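Folding day again

In December I promised my aunt Mechthild that I would learn to fold properly. Now it is August 2023 and I am still learning. The pile had grown for nearly 14 days, so I finally made myself a coffee and began.
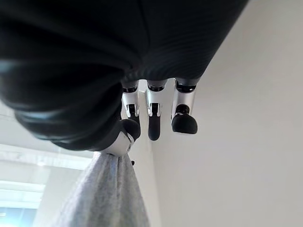 My rule is simple: first the big pieces, then the small ones. Brigitta does it the other way and finishes before me, but her corners are not so nice. I smooth each piece with the flat hand – slowly, from the middle to the outside – and only then I make the first fold.

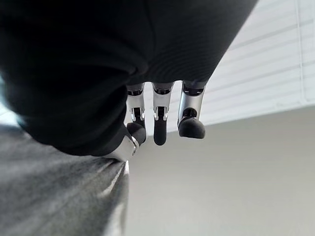 The shelf is only 12 inches deep, so I fold in thirds. Towels go on the left. Next time I want to try the rolling method that Corina showed me.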